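# Vale a pena ir ao dia aberto da Sidulex com crianças?

**mferreira_77**

Boa tarde a todos. A Sidulex vai abrir as portas em maio e inscrevi-me num momento de fraqueza, porque o formulário só pedia o nome e o e-mail. Agora recebi a confirmação (sou o visitante 104, o que me deixou menos especial do que esperava) e fala de «demonstração de manipulação de papel e materiais flexíveis». Traduzindo: robôs a dobrar coisas? Tenho dois miúdos, de 8 e 11 anos, que acham que um robô é uma criatura que dispara. Alguém já foi? Dá para aguentar a manhã toda ou é melhor inventar uma gripe?

---

**Truston**

Fui no ano passado. Vá, mas baixe as expectativas dos miúdos no carro, com calma, como quem anuncia que o hotel não tem piscina.

A visita tem duas partes. A primeira é na nave, atrás de uma linha amarela: um braço Skultulis tira caixas de um tapete e põe-nas noutro tapete. Faz isso muito bem. Ao fim de cinco minutos já se percebeu a ideia, e o guia ainda vai na história da empresa. Dizem que move 3.000 caixas por turno e dizem-no três vezes.

A segunda parte foi a que me ficou. Explicam como se ensina uma máquina a mexer em papel, que é coisa que escorrega, cola e dobra onde não deve. Para isso há gente a fazer tarefas domésticas com uma câmara na cabeça, horas a fio: juntar folhetos, endireitar a pilha, abrir, fechar. Um rapaz da equipa contou que tinham cerca de 500 gravações só de folhetos e que nenhuma lhe parecia igual. A minha mãe arruma papéis há quarenta anos e nunca lhe ofereceram sequer um crachá.

Folhetos impressos, mesa redonda com tampo de vidro, duas mãos a segurar a pilha, uma em cima e outra em baixo. O trabalho é este:

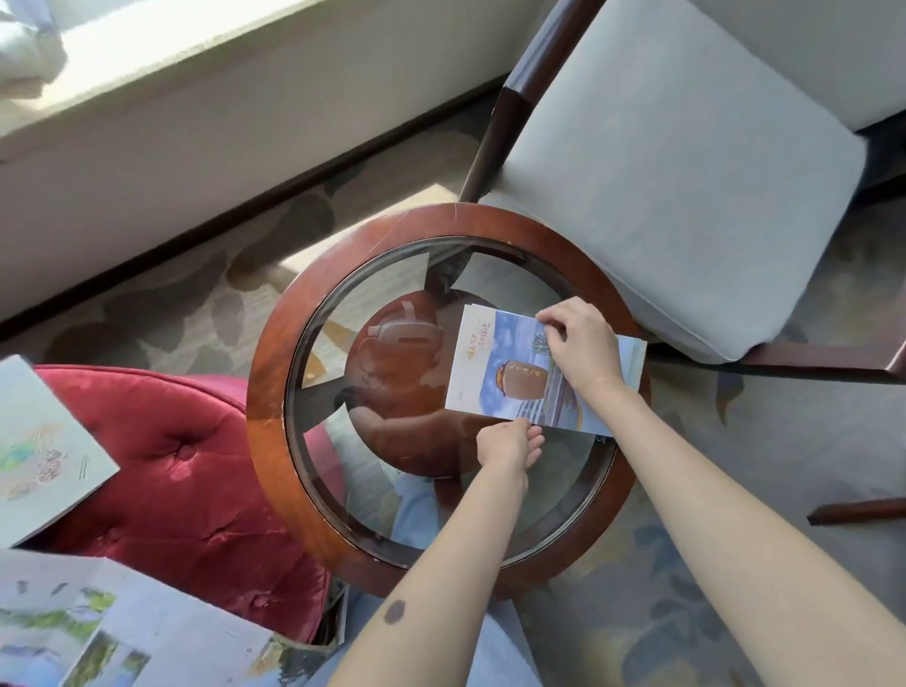 **Javier**

Pois eu discordo do Truston quanto à ordem: o braço das caixas é o que segura as crianças, e a conversa sobre o papel foi onde os meus se sentaram no chão. Peça para trocarem de grupo e fazerem a nave no fim. Trocam sem problema, basta falar na receção antes de distribuírem os coletes.

Outras coisas práticas:

- Sapatos fechados. Há quem fique à porta por causa de sandálias.
- O estacionamento é o da rua de trás, o da frente é para os autocarros das escolas.
- O robô que entrega os folhetos aos visitantes, no final, deixou cair o meu. Aplaudiram na mesma.

---

**anónimo**

os meus adoraram, tinha bolo

---

**mferreira_77**

Obrigado, vou. O bolo pesou na decisão. Truston, na segunda parte deixam os miúdos experimentar a câmara, ou é só ver?

**Truston**

No meu grupo deixaram, a partir dos 10 anos e com fila. O de 8 vai precisar do bolo.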